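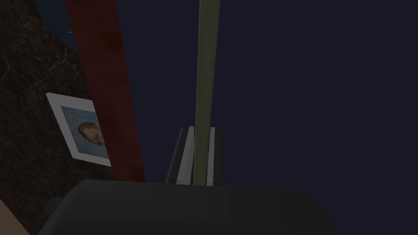

Postma Wrist-View Simulation Set

Rendered wrist-camera episodes for training and testing grasp policies

Overview

The Postma set is a library of simulated manipulation episodes, each recorded from a camera fixed to the wrist of a two-finger gripper. It was built at Flokura to study one question: how far the look of a room affects a policy that has to take hold of thin, upright objects. The set is supplied with the scene generator, the scoring scripts and the trained weights from the Molosham study described below.

Scene generator

Objects, wall finishes, fixtures and lighting are drawn separately. A pole may be placed against dark marble in one episode and plain plaster in the next, with the grasp pose left unchanged. Beams, wall pictures and other fixtures are placed as distractors. They may be tilted, may overlap one another and may stand partly behind the gripper body. No attempt is made to produce a tidy or likely room.

The fingers and the upper rim of the gripper housing stay in view throughout an episode. Finger opening is logged at every step, as are wrist pose and commanded motion. Contact state is taken from the physics engine and is not estimated from the images.

Contents

Episodes: 900
Object classes: 7, of which 2 are held back for testing
View: single wrist camera, colour
Labels: finger opening, wrist pose, commanded motion, contact state, grasp result
Extras: scene files for exact replay, fixed train and test lists

The Molosham study

The study was designed by Cayetano Miranda and run by Bohdana Skoryk. Two policies with the same network and the same training budget were compared. The first was trained on episodes with a single fixed background. The second was trained on episodes in which the background was redrawn each time. Both were then tested on held-back rooms, with objects of the kinds seen in training.

The policy trained with varied backgrounds completed 80 per cent of its test grasps. The fixed-background policy did worse, and its failures fell mostly into one group: the gripper closed on a line in the background, such as the edge of a beam, while the pole itself was outside the fingers. Changing the lighting alone during training did not remove this fault. Changing the position of upright distractors did.

A second result concerns dark backgrounds. Where the wall behind the fingers was close to the finger colour, both policies were slow to close. Adding a pale strip to the inner face of each finger shortened the delay. The strips are now part of the standard gripper model. They can be switched off in the scene file for users whose own hardware does not carry them.

Known limits

All contact is rigid. Poles do not bend, and surface texture has no effect on friction. Rendered surfaces are flatter and more matte than most real ones, and motion blur is not modelled. Results on the two held-back object classes are reported separately in the notes and should not be merged with the main figure. The study did not include trials on a physical arm.

Using the set

Episodes can be read without the generator. The generator is needed only for new scenes or for replay from a changed camera position. Replay from the supplied scene files gives the same object poses, but small differences in pixel values are to be expected between graphics cards. Scores for publication should be made on the supplied images.

Version and supply

Current release: September 12, 2024. The February release lacks contact labels and has been withdrawn. Copies are supplied on request by the Ekthorpe office; state whether the trained weights are required, as they are packed separately.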